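## Logging incident reports from several sources

These steps are for anyone keeping a running casualty log from news wires, local correspondents and hospital statements. The Kolico desk has used them since November.

1. Open one row per incident. Enter the place, the hour and the name of the outlet that reported it first.
2. Record dead and wounded in separate columns. If a report gives only a combined figure, put it in the third column and leave the other two blank.
3. Copy the wording of the source exactly, including the language. Translations go in the notes.
4. Mark a figure as confirmed when 3 sources agree and at least one of them is medical – two outlets quoting the same agency count as one source.

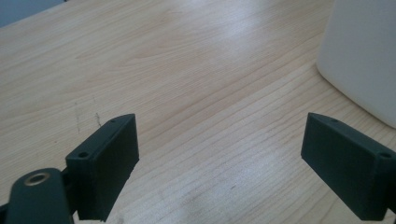

*Wooden tabletop with light glaring off the surface.*

Never overwrite an earlier figure. Add a new line with the time of the change, so that a toll revised from 6 to 3 can still be traced. Crowd sizes are handled the same way: if the organisers say 800 and the police say 200, log both and do not average them.

Rows that stay unconfirmed overnight go to Mieczysław Malinowski, who checks them against the Clamow archive. Closed rows are locked at 18:00. To reopen one, send the row number and the new source to Witold Witkowska.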